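Workshop > Build diary > Gekero arm > January

Got to the shed at 2 and stayed until tea. Graham Fothergill had already clamped the arm down, so I went straight to the gripper code. The closing speed was set at 300, far too fast. I brought it down to 106 and the fingers stopped bouncing.

The job for this month is the snack shelf. The arm has to take one item off the clear tiered stand and put it on the cream tray, then go back for another. Snickers bars, shortbread, a couple of small dark boxes, the round containers with the white caps.

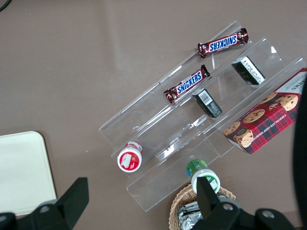 I'm starting with the chocolate bars. My plan is to grip them across the middle and keep off the crimped ends. The clear plastic worries me more. Bright edges confuse the depth readings, and Graham wants to put masking tape along each step. I'd sooner fix it in software — we'll see who gives in first.

Ran 30 dry moves with the fingers open to check the reach. Two faulted at the wrist. I suspect the Tsang connector and have ordered another from Grusilside.

Still to do: colour labels on the wiring, new finger pads.

Comments

Styliani Antoniadis: Try matte tape on the front lips only. Worked on my Gulosura build.

Graham F: Tape. Told you.

Styliani Antoniadis: What are the finger pads made of?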